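September 12, 2024 – Flamness model, policy workshop

Second go at the premium subsidy run. July version had the income bands one row out, so everyone just above the cut-off got treated as just below it. Explains why the coverage loss looked so small. Fixed in Kodex, old outputs moved to the dead folder, please don't quote them.

Rerun with the mandate penalty dropped and the subsidy kept:
sample households 1,417
usable after cleaning 1,175
flip from insured to uninsured in year one 146

Nearly all the flips are self-employed, under forty, no kids. They leave, the pool gets older, premiums go up, and then the next lot start looking at the door. Only ran it to year 5, after that the take-up assumptions are guesswork and I don't trust them.

Bahman wants the Medicaid rollback in the same table. Would rather keep it seperate – different people, different mechanism, and readers will add the two together whatever the footnote says.

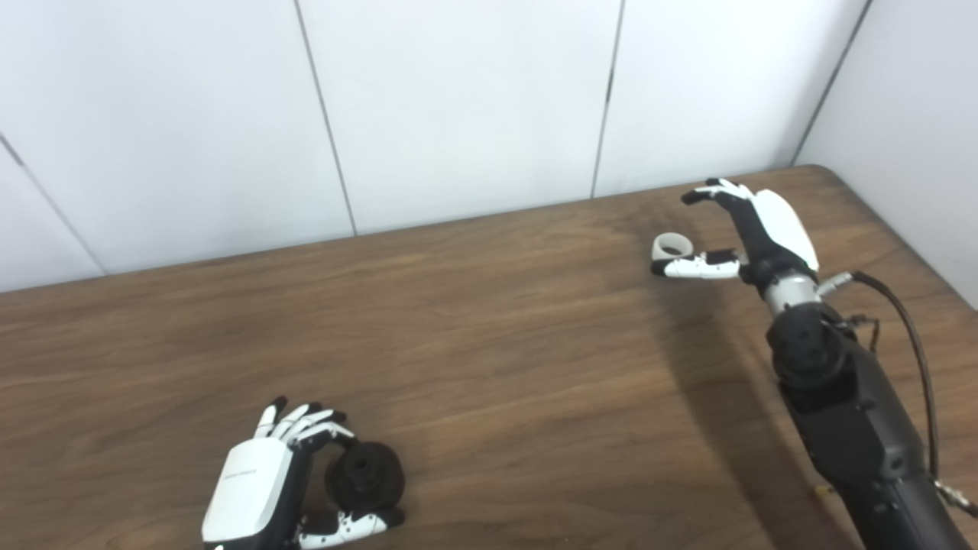

Ditte reckons the year one figure is too low, as the model lets people keep a plan out of habit and she thinks habit goes out of the window with the first big renewal letter. She would halve the stickiness and run it again before anyone writes a word of the brief.

Fair point. Tried it quickly with stickiness halved, run fell over at the Curnby data merge, duplicate household IDs again. Same fault as the last time. Need to dedupe before the merge and not after, have written it on the board.

Still open:
– employer plans, are we assuming firms keep offering? Kjærgaard paper says mostly yes but small firms are thin in it
– Olumide to check teh state waiver dates
– wording. "Lose coverage" and "drop coverage" are not the same thing and the draft swaps between them on every page

Halved run goes on overnight once the IDs are sorted.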